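Clavik Rentals Helpdesk
Ticket: washing machine smells musty, door seal
Opened by: Hammad Awan
Status: open

Hi, Hammad from the Wustside flat again. The washer has had a damp, old-flannel sort of smell since October and it's started getting into the towels. I've done two empty washes at 90 with nothing in the drawer and it came back both times (very annoying!). I've moved the washing basket with the soft toy in it over by the machine, as that's next in the queue once this is sorted.

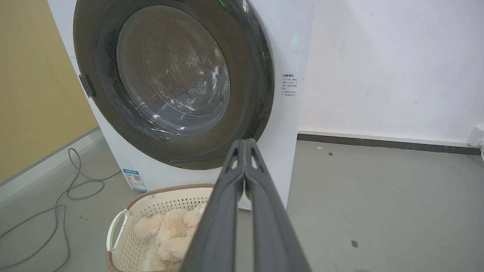 Can I put soda crystals straight in the drum for the next hot wash?

Pop them straight in the drum, with no clothes and no detergent, and run the longest hot programme you've got. Wipe the rubber seal afterwards and leave the door ajar overnight.
Citlali Quintero, Clavik

Update, 8 pm: did the soda crystals, wiped the seal, and got a horrible grey smear off the bottom fold. Smell is better but not gone. I'm still on the Endimow liquid, by the way, and probably using too much of it.

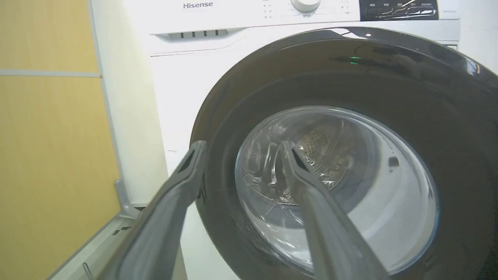

My money's on the detergent drawer now. I've been washing nearly everything at 32 minutes on the quick setting, so I doubt the gunk ever gets rinsed through. It's the Hisense with the round white dial, if Willems need to know that before they send anyone out, and I can copy the small model number off the far right of the panel if you want it. Going to soak the drawer tonight and try one more hot wash. Will post back here tomorrow.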